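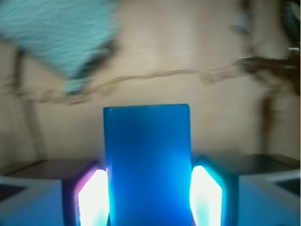
Un bloque azul, de los que acaban en la bolsa de las cosas sueltas.

Contra el cajón de los trastos
Marzo. Redacción de Linari
Tiempo de lectura: 2 minutos

Casi todas las casas tienen un cajón para lo que no tiene sitio. Yo vacié el mío en marzo y no pienso volver a llenarlo. Salieron 52 cosas, entre ellas 24 bolígrafos y un mando de garaje de un piso que dejamos hace años.

Defiendo la bolsa de papel. Se dobla el borde hacia fuera, se deja a la vista y se echa dentro lo que aparece por la casa: las llaves, un trapo, un trozo de cordel. Cuando se rompe, se repasa lo que hay y se tira la bolsa. 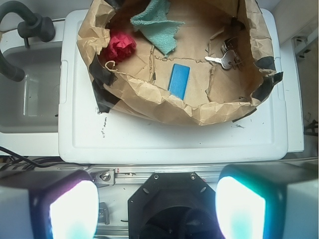
Melnyk escribió al boletín para decir que una bolsa rota sobre la encimera es desorden igual, y que por lo menos el cajón se cierra. Prefiere las cajas con separadores de Atgate.

Entiendo la objeción, pero cerrar el cajón es justo el problema. Lo que se guarda sin mirar se compra dos veces. En mi caso fueron las pilas y la cinta adhesiva. Las cajas con separadores obligan además a decidir dónde va cada cosa, y con un bloque azul o un cordel esa decisión se aplaza siempre.
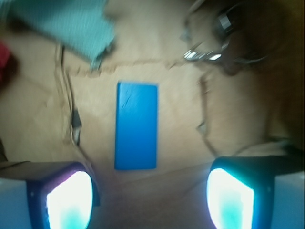 El papel y el cartón tienen otra ventaja: se gastan. Una caja de plástico aguanta diez años con lo mismo dentro. Una bolsa arrugada pide que se revise pronto, y en mi cocina eso ocurre cada dos meses.

Usamos cookies propias y de terceros. Aceptar. Configurar.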